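Small Things on the Counter: A Gallery of Keys and Odds and Ends
By Nandi Hendricks
May

Anyone who has been reading these pages for a while will know that I have a soft spot for the small stuff. Other people take pictures of sunsets, and I am very glad they do, but give me a key ring and a good bit of counter to put it on and I can be happy for most of a Saturday. When Hinata Ikeda and I began sorting out the drawers at the Clinwood house, we thought we might find a few spare keys and perhaps a dead battery. We filled 6 shoeboxes! I have been asked more than once what on earth we did with it all, so this month's gallery is given over to the keys, the cables and the other bits and pieces that end up beside them.

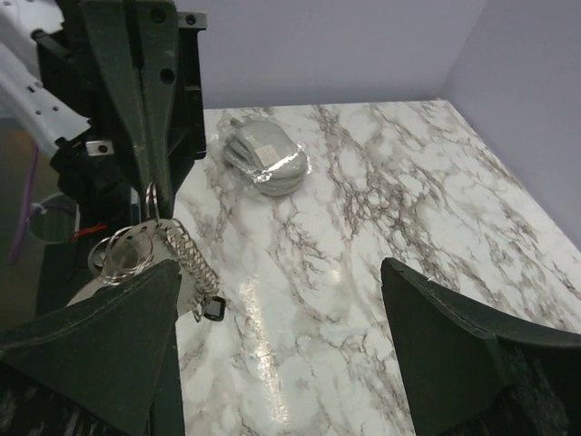 Clinwood Household Notes – Issue 6 – page 2

A gray cable, still coiled up in its clear wrapping with a little white label on top, and a key fob on its silver chain. I do love a cable that has never been unwrapped. It seems a shame to open it, and yet a cable in a bag is no use to anybody, so my rule at home is that it gets a year and then goes to someone who will plug it in. The chain is the kind my aunt always had on her keys, twisted and a bit heavy, and I can never see one without thinking of her front door in Paltgate and the long business of finding the right key in the rain.

The marble pattern comes up in a lot of my pictures, I'm afraid. It is a pretty background with all those gray veins running across it, and small metal things show up nicely on white – much better than they do on my own kitchen table, which is dark and covered in crumbs by nine in the morning.
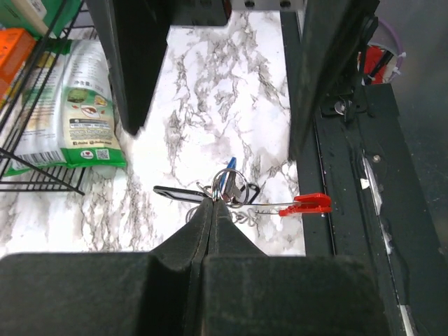
Hinata is firmly of the opinion that a key ring should hold keys and nothing else, and we have had this conversation many times over a pot of tea. I like a bit of color on mine. A red tag or a blue one is easy to spot at the bottom of a bag, and when you have your arms full of groceries that counts for a great deal. We have agreed to leave it there for now, and next month we start on the hall closet, where I already know of one biscuit tin full of buttons and a second one that neither of us has managed to get the lid off.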